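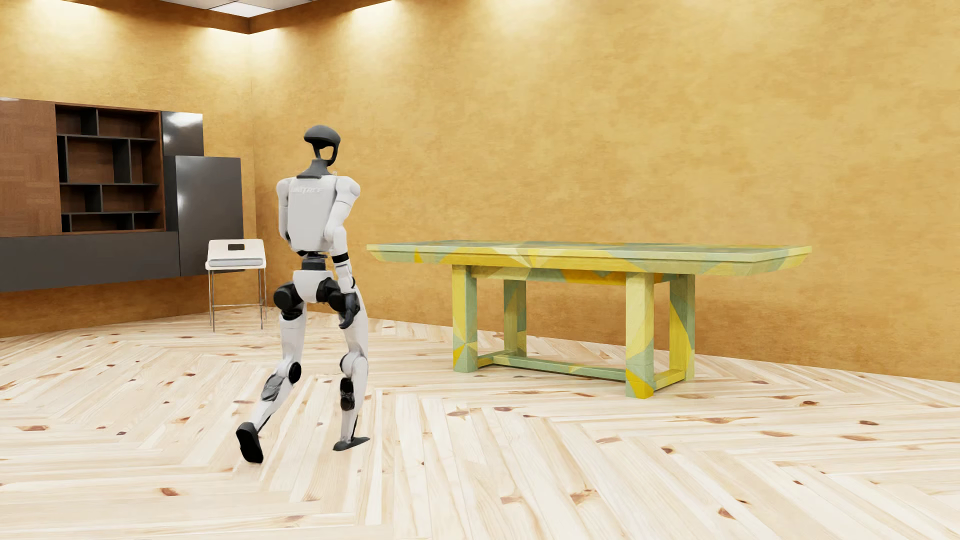 Section 4: Your first walk in Testa

By now you should have Testa installed and the sample rooms downloaded, so well done, because that really is the slow part. In this section we'll get a humanoid walking across a furnished room on your own screen, which most people find rather cheering after an afternoon of licence keys. Set aside 40 minutes, and don't worry if you need longer the first time.

Before you start

Close any other room you have open. Testa will happily hold two in memory, but everything slows to a crawl and you'll wonder what you've done wrong. If your licence came through Bitbridge, sign in with the address you gave them and leave the server box blank.

Loading the room and the robot

1. From the Rooms menu, pick one of the furnished rooms. One with a big table and a good stretch of open floor is kindest to beginners.

2. Wait for the textures to settle. Wood floors and patterned furniture arrive last, and the room may look flat and grey for a little while.

3. Open the Robots menu and choose a humanoid. Drag it on to the floor, well clear of the furniture, and let go.

4. Press Stand. The feet should meet the floor without sinking into it. If they do sink, press Undo and drop the robot again from slightly higher up.

Note: Chairs with thin legs are easy to miss when you're looking down from above. Turn on Show Contact Shapes and you'll see their outlines straight away.

Setting the path

5. Click the floor beside the table, then click again further along towards the far wall. A line will join the two points. Keep it straight for now — corners are covered in Section 5, and they deserve a section of their own.

6. Set the speed slider to 10. It goes a good deal higher, and I do understand the temptation.

7. Choose Follow View, so that you're looking at the robot's back as it goes. You can swing round to the side by holding the right mouse button, which is handy for watching the heel lift and the knee come through.

8. Press Walk.

Caution: Never send a path you've tried only in Testa straight to a real robot. Real floors have rugs, cables and slopes in them. Work through the safety checks in Section 9 first, with a second person standing by the stop button.

If it falls over

It may well fall, and no harm done! Press Reset and check the Floor Grip setting, which should read 86 for the wooden floors. Martti Heinonen on our support desk suggests halving the speed before you touch anything else, and his advice has saved me many a long evening. If the robot leans towards the table as it passes, move the whole path further out and try again.

Once you have a clean walk, save it under a name you'll recognise later. You'll need it open for Section 5.

Primo Rinaldi, Buvonum user guides
Last revised 1/7/19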